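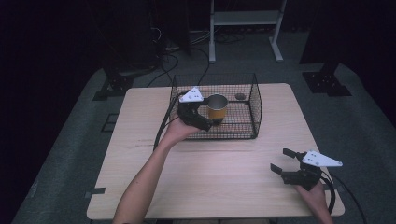

Gelber Becher im schwarzen Drahtkorb, Sortiertisch Markeck

Liebe Frau Nava,

im Mai sind wir in Markeck richtig gut vorangekommen! Von den 400 Bechern für die Leihküche ist der größte Teil durchgesehen, und die Drahtkörbe bewähren sich prächtig: Man sieht von allen Seiten, was drin ist, und hebt alles mit einem Griff ins Regal. Von den bewilligten 2.000 Euro sind noch Mittel für 3 weitere Regale da, die bestellen wir jetzt bei Arriaga. 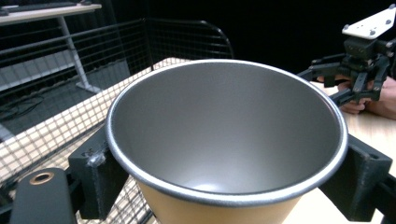

Naomi Kinyua wünscht sich für die hohen Becher allerdings tiefere Körbe, zwei davon würden ihr fürs Erste reichen. Die nehmen wir gern in die Bestellung auf.

Herzlich
Cirilo Escobedo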